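Solange Fraser
Packing thread. I'm moving out of the Hustuvmont apartment in December and I've been boxing things up a little at a time. A few people asked how I'm doing it, so I'll post as I go. 1/14

Solange Fraser
Background: two bedrooms, one closet that matters, third floor, no elevator. The new place is smaller. I've got 20 boxes budgeted and I would like to stick to that. My last move was 13 boxes and a lot of loose junk in the back seat, and I don't want to do the back seat part again. 2/14

Solange Fraser
Boxes first. I bought plain ones, all the same size. Free ones from the grocery store are fine but they come in every shape and they don't stack, and half of them have hand holes that let dust in. Mine were flat when I got them and I put up three at a time so the hallway stays clear. 3/14

Solange Fraser
Start with what you don't use. For me that was the winter board games, the good tablecloths, a fondue set, and the shelf of cookbooks I only look at in the fall. The kitchen stays open until the last two days. I made that mistake once and ate cereal out of a measuring cup for a week. 4/14

Solange Fraser
Books: small stacks, spines against the side of the box, fill the top with something soft. I use pillowcases and T-shirts. A box this size full of books all the way up is too heavy for me on stairs. Half books, half sweaters works. 5/14

Solange Fraser
Matvii Bilyk asked about dishes. Plates go on edge, like records, with a sheet of paper between each one. Bowls nest in twos. Crumpled paper on the bottom first, then again on top. Shake the box a little before closing. If you hear anything, add paper. 6/14

Solange Fraser
Same question came up about paper. I'm using a 200 sheet bundle of blank newsprint. Real newspaper works too but the ink comes off on white dishes and then you're washing everything at the other end. 7/14

Solange Fraser
Closing the bottom: short flaps in, long flaps over, then tape down the middle seam and a few inches up each end. For anything heavy I do a second strip right on top of the first. Don't fold the four flaps over and under each other and skip the tape. It holds for towels and that's it. 8/14

Solange Fraser
Closing the top: one strip is enough for most boxes. Hold the flaps level with one hand and pull the tape with the other. If the flaps won't come level, the box is too full - take something out. I've been sitting on lids for years and all it does is bow the sides. 9/14

Solange Fraser
Tape ends. I tear instead of cutting when I can't find the scissors, and then an end hangs off past the corner. It's fine to leave until you're stacking, but fold it down before the box goes against anything with fabric on it.

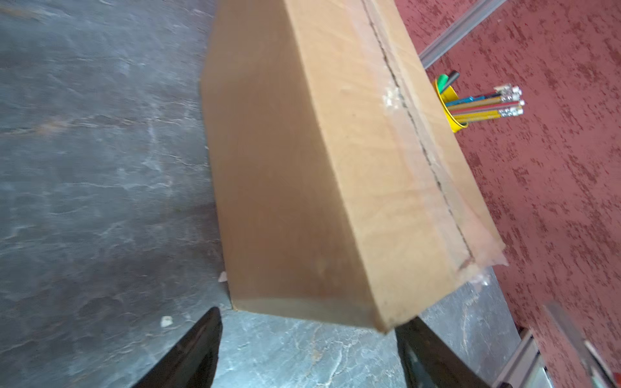

Labels
Solange Fraser
I write on two sides and the top, thick marker. Room first in big letters, then a few words on what's in it. "KITCHEN - mixing bowls, colander" is plenty. Not on the tape, the marker rubs right off. Plain boxes are good for this because you don't have to cross out somebody's oranges. 11/14

Solange Fraser
Liette Carrier says she numbers hers and keeps a list in a notebook. I tried that and lost the notebook inside one of the boxes. If you're better with notebooks than I am, go for it. Her way is good for insurance too, if you have anything worth writing down. 12/14

Solange Fraser
Stacking: heavy on the bottom, nothing over chest height, labels facing out. Mine are along the bedroom wall where the dresser used to be. Keep a path to the window and to the outlet. Zachary Cormier is bringing a hand truck on moving day and it needs the width of the hallway, so nothing lives in the hallway that morning. 13/14

Solange Fraser
Last box is the open-first box. Sheets, two towels, toilet paper, phone charger, coffee, one pan, scissors, the shower curtain and its rings. It rides up front with me. I'll post the full list when I've actually packed it. 14/14

Solange Fraser
Adding one because Érica Amaral asked what to do with half-used stuff under the sink. I don't move it. Cleaning sprays, old paint and lighter fluid stay out of the boxes. I use up what I can, offer the rest to neighbors, and take what's left to the county drop-off. They want it in the original containers with the caps on.

Solange Fraser
And on tape: two rolls so far, third one started. Get one more than you think you need. You can return a roll you haven't opened, and the hardware store near me closes at 6 pm.

Solange Fraser
Still to do: bathroom cabinet, the lamp with the big shade, everything on the balcony. If anyone has a good way to pack a lampshade let me know. Right now my plan is to give it a whole box to itself with a pillow under it.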